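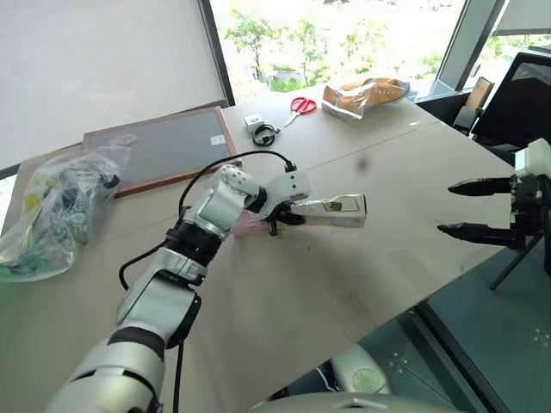

4. Cable routing and first grip with the two arms

Before you begin this section, both arms must be mounted and the base must stand still. If you can rock the base with one hand, go back to section 3 and adjust the feet again. The left arm carries the hand or the closed gripper, and the right arm carries the gripper with two pointed fingers. In our workshop we call them Turka (left) and Cisel (right), and these names are also used in the configuration file, so please do not change them before you finish section 6.

4.1 Route the cable of the left arm

1. Switch off the main supply and wait until the fan stops.
2. Bend the elbow by hand to the middle of its travel. Do not use force. If the joint does not move, the brake is still on (see 3.7).
3. Lead the black cable from the back of the gripper over the top of the arm in a free loop, and then down along the side of the arm.
4. Fix the cable with hook tape on the long segment only. Do not put tape over a joint ring.
5. Turn the wrist by hand to both end stops. The loop must follow without pulling at the plug.

Note: The loop looks too big when the arm is at rest. Leave it so. Rajitha Siddiqui made it shorter on the first build, and the plug was pulled out at the end stop of the wrist. After this we kept 400 mm of cable between the plug and the first tape.

CAUTION: Never route the cable under the arm. In the low positions it will be pressed between the arm and the table.

4.2 Check the right gripper

1. Look at the bracket from the side. The two fingers should come out horizontally when the wrist is at zero.
2. Tighten the screws of the bracket crosswise. If your bracket is printed, stop when the screw head touches, and then give a quarter turn more.
3. Push the lower finger lightly with your thumb. A little play is normal. If you hear a click, the pin is not fully in.
4. Let the cable hang down free below the gripper. It must not lie on the table edge.

If you printed the bracket from the January files, please print it again from the newer ones. The old version has a thin wall near the actuator, and two of ours got a crack there.

4.3 Prepare the table

The table does not need to be empty. We have scissors, a charger and sometimes somebody's bread on ours, and the arms can work in front of these things if the limits are set correctly. Two tables pushed together are also fine, but the heights must be equal at the seam. Put a straight ruler across it and look for light under the ruler.

1. Choose a working area in front of the base where both arms can reach.
2. Set the table limit in the configuration file to 200 (millimeters above the base plate) for the first test. You will lower it later.
3. Put a light box or packet ready. Do not use glass, a full bottle or anything that can leak.
4. Keep the stop button in your hand – on the table is too far away.

4.4 First grip

1. Switch on the main supply. Stay behind the line of the elbow.
2. Start the program "grip_test" and select Turka.
3. When the program asks for an object, give the packet between the fingers by holding it at the far end. Keep your own fingers away from the tips.
4. Press Enter. The fingers close slowly, with the force value limited to 200.
5. Let go of the packet and count to ten.

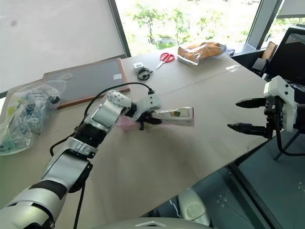 6. If the packet turns down at one end, you gave it too far from its middle. Open the fingers, take the packet and try again.
7. If the packet gets a dent, reduce the force value in small steps. The value has no unit, and the full range goes to 1,000, but we never had a reason to go near this.
8. Repeat the steps with Cisel. The pointed fingers open wide, so wait until they have stopped before you bring your hand near.

CAUTION: During the test of one arm, the other arm is also under power. It holds its position, but it can move if the program is stopped in a wrong moment. Keep your head out of the space between the arms.

4.5 Save the values

Write the force value and the table limit on paper and also in the file. Torbjørn Sjögren lost his values two times after an update, and the update script still does not make a backup. Dinesh Weerakoon is working on this.

When both arms have passed the grip test, continue with section 5 (handing over an object from left to right). If only one arm has passed, do not continue – the program in section 5 does not check it for you.

Section last changed Sat 29 May by Emilian Filip. Step 4.2.3 was corrected after a message from Aurelio Barrios.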